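Tea towel

A tea towel (also dish towel, or in much of Canada simply "the towel on the oven door") is a flat-woven cloth for drying dishes. It is usually linen or cotton, and is distinguished from the hand towel chiefly by household argument.

History

Linen drying cloths were a specialty of the mill town of Darness, whose works employed 192 people at their peak. Printed souvenir towels followed, and the neighbouring resort of Camside ordered 3000 for its centennial. A good many remain in drawers, judged too nice for dishes and too ugly for display.

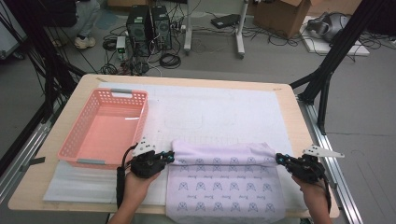 Design

Common motifs include calendars, regional recipes and repeating emblems in one or two colours. Calendar towels go out of date on a fixed schedule — a flaw that has never hurt sales.

Care

Linen softens with washing and sheds less lint than cotton. Fabric softener coats the fibres and leaves a cloth that moves water around the plate. Ironing is traditional, and increasingly theoretical.

See also: Apron; Oven mitt; Serviette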